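Flestport suspende las pruebas de agarre con pinzas manuales tras detectar un fallo en el control de fuerza

El centro de ensayos Flestport ha suspendido de forma cautelar las pruebas de manipulación de objetos con pinzas manuales, según comunicó la entidad el 2019-03-08. La medida responde a un fallo en el control de la fuerza de cierre, localizado por el equipo técnico durante la revisión del lote 3914.

De acuerdo con el informe interno, las almohadillas de los dedos continuaban ejerciendo presión después de recibir la orden de apertura. El retardo llegó a 8 segundos en los ensayos con objetos rígidos. Una operaria sufrió una contusión leve en la mano al tratar de retirar una pieza y no precisó baja médica. 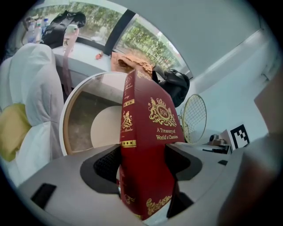
Un libro de tapa dura sujeto entre los dedos de una pinza manual.

La responsable de seguridad, Ngozi Aliyu, indicó que la incidencia afecta a 20 unidades, todas ellas equipadas con el controlador Jinier, y que los equipos han quedado fuera de servicio. «Ningún dispositivo volverá a utilizarse sin una verificación completa del circuito de liberación», señaló.

La revisión abarca asimismo más de 900 registros de agarre obtenidos con libros, envases y otros artículos de uso cotidiano. Los datos correspondientes a las unidades afectadas se conservarán por separado hasta que concluya el análisis, a cargo del ingeniero Ximeng Pan.

Flestport ha solicitado a la firma Eze, encargada del mantenimiento, un dictamen sobre el origen de la avería. Hasta su recepción, los operarios deberán aplicar el procedimiento manual de desconexión y mantener los dedos alejados de la zona de cierre. La entidad prevé reanudar las pruebas en mayo.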